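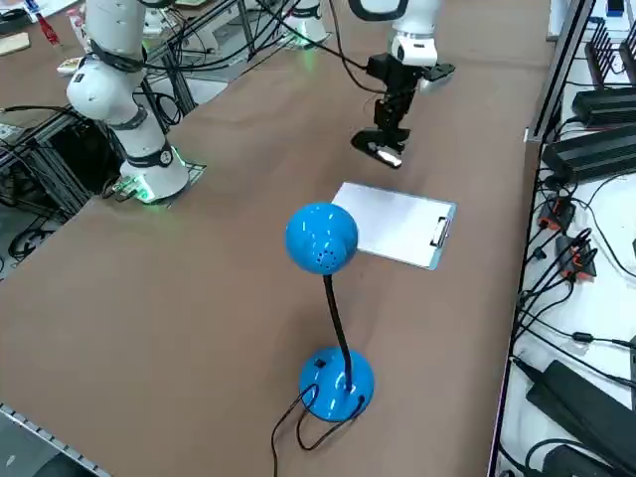 The Clipboard Test

Awuor Kioko had seven days to choose a gripper, and she had used six of them.

The company was called Waweru, and it wanted robots that could tidy an office desk at night. Two grippers had come to the last round. One was from Kelness, black and angular, with two fingers. The other was from Dustance and was softer and more expensive. The test was always the same. The arm must take the clipboard by its edge, lift it, and lay it down on the other side of the blue lamp, and the lamp must stay where it is.

"Start with the Kelness again," she said.

Aravind Mathew sat at the keyboard. He did not ask why. He had loaded the Kelness program so many times that his fingers knew it without him.

The arm came down over the table and stopped above the clipboard. It waited there, as it always did, for almost two seconds. Awuor had begun to think of this as a kind of politeness. Aravind said it was the controller, which calculated the path twice for safety, and that he could switch it off if she wanted.

"No," she said. "Leave it."

The fingers closed. The clipboard came up a little, turned, and slipped back on the brown table with a flat sound.

"Attempt 456," Aravind said, and wrote it down.

Nele Dijkstra came in with her coat still on. She was responsible for the money, and she had promised the people in Meltelcombe an answer before the evening. She looked at the arm and then at the two of them.

"Is it the gripper or is it the clipboard?"

"It is thin and smooth, and it lies flat," said Awuor. "The fingers are good. They have nothing to go under."

"And the Dustance?"

"The Dustance can lift it. But it is wide, and it pushes the lamp."

"Every time?"

"Often enough."

Nele sat down on the only free chair. In July she had stood in this same room and said that the whole thing would be finished in a month. Awuor remembered it well, and she was grateful that they both behaved as if she did not.

They worked through the afternoon. Aravind changed the angle of the wrist by very small steps. He changed the speed, and then he changed it back. When they mounted the Dustance, the lamp moved on the third try, and Awuor put it again in its place by hand, slowly, like one puts back a sleeping child. When they mounted the Kelness, the clipboard slipped. Between the attempts it was quiet, and one could hear the fans.

At half past five Nele took off her coat at last.

"My father had one like this," she said. "For the deliveries. He never took it by the edge. He had big hands, they were always cold, and he could not get his nails under it."

"So how did he take it?" asked Aravind.

"By the clip. He pinched the clip and let the board hang down."

Awuor looked at the table. The metal clip was at the right end of the board, with its curved silver lever. For six days it had been there. In their drawing of the task it was marked in red, with the word AVOID, because Godfrey Masanja from the safety group had been afraid for the finger pads. Godfrey had left for another job in the summer, and the red mark had stayed.

"It will swing," she said.

"A little," said Nele. "His also did."

Aravind was already typing. It took him longer than he wanted, and he made two mistakes and said a word in Malayalam each time. Then the arm moved. It came down over the board and waited its two seconds – Awuor held her breath during both of them – and it turned to the clip and closed.

The board went up. It hung from the two black fingers and swung over the blue lamp, not touching it, and the swing became smaller and smaller. Aravind let it stay in the air. He seemed to have forgotten that there was a second half of the test.

"Put it down," said Awuor softly.

It went down on the other side, a little crooked.

"Attempt 524," said Aravind.

Nele went out in the corridor to telephone to Meltelcombe. They could hear her voice through the door, but not the words. Awuor took a pen and opened the drawing of the task. She looked for some time at the red mark, and she did not cross it out yet.

"Again," she said. "From the beginning. I want to see it do this ten times before she comes back."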